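Chapter 2
Setting a Task for a Gripper

In this chapter you will:
choose a task that can be done on one tabletop
write the task as a set of short steps
decide what counts as a finished attempt
keep a log that another team can read

2.1 Starting point

By the end of Chapter 1 your team should have a gripper that opens and closes on command and an arm that returns to its home position. If the arm still drifts when it returns home, go back to section 1.6 before you read on. Nothing in this chapter will work well on an arm that cannot find its starting place.

The examples in this part of the book come from the kitchen project run by the Stinham robotics club. The club meets after school and works in two teams, Orska and Nuchit. Both teams use the same table and the same set of toys, and each writes its own tasks. In November the teams agreed to swap task sheets, so that Orska would run the tasks Nuchit had written, and the other way round. Many of the rules below were added to the club handbook after that first swap.

A toy kitchen suits this kind of work. The objects are light, they come in many shapes, and most people already know what is done with them. A student who reads "put the spoon in the pot" does not need a drawing. The objects also behave differently in the gripper. A felt toy gives way when it is squeezed. A metal spoon does not, and it can turn between the fingers if it is held too near one end.

In the set-up below, the gripper has the spoon between its fingertips, with the toy carrot lying just to the right. The pot is towards the front left of the table, so a "spoon to pot" task has to bring the arm forward and across from this position. The folded towel lies on the same side, behind the pot.
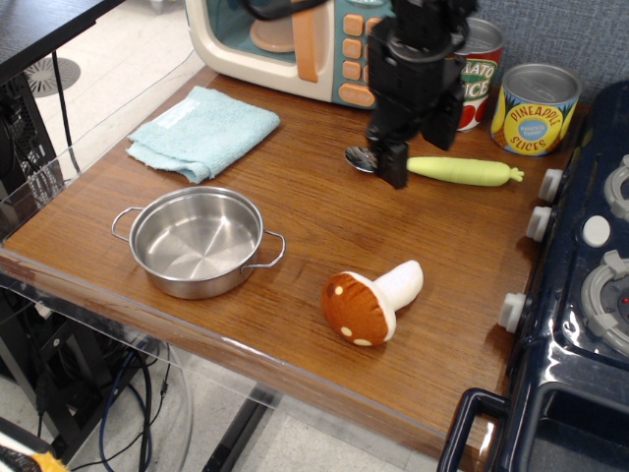
2.2 Writing the task sheet

A task sheet has a title, a starting layout, the steps and a finish rule. Keep it to one side of paper.

The title should say what moves and where it goes. "Spoon to pot" is a good title. "Kitchen task" is not.

The starting layout says where each object is before the run begins. Use the edges of the table and the larger objects as your guide: "mushroom near the front, in the middle". Mention every object that the arm could touch on its way, including the ones that are not part of the task. Nuchit's first sheets left these out, and Orska had to guess where to put the cans.

Each step should contain one movement. "Pick up the spoon and put it in the pot" is at least four steps: move above the spoon, lower and close, lift and carry, lower and open. Write them on separate lines and number them.

The finish rule must be something that a person standing at the table can check by looking. For "spoon to pot", the club uses this wording: the bowl of the spoon is inside the pot, the gripper is open, and the pot is upright. An attempt that meets only part of the rule is logged as not finished.

2.3 Keeping the log

The club stores its attempts in a shared file called Tristance. Each line gives the task title, the team, the attempt number, the result and a short note. The result is either F (finished) or N (not finished). The note is required for every N.

A useful note names the step and what happened: "Step 2, closed beside the handle." A note such as "went wrong" cannot be used later, when you come to sort the attempts in Chapter 5.

Each task is run 60 times before it is changed. At the end of the first year Tristance held 1088 lines, and it is this file that you will use for the graphs in Chapter 3.

Before you go on

Write a task sheet for moving the carrot on to the folded towel. Give it to a classmate who has not seen your table and ask them to set out the objects from the sheet alone. Mark any line they had to ask about and rewrite it. Keep both versions for section 2.4.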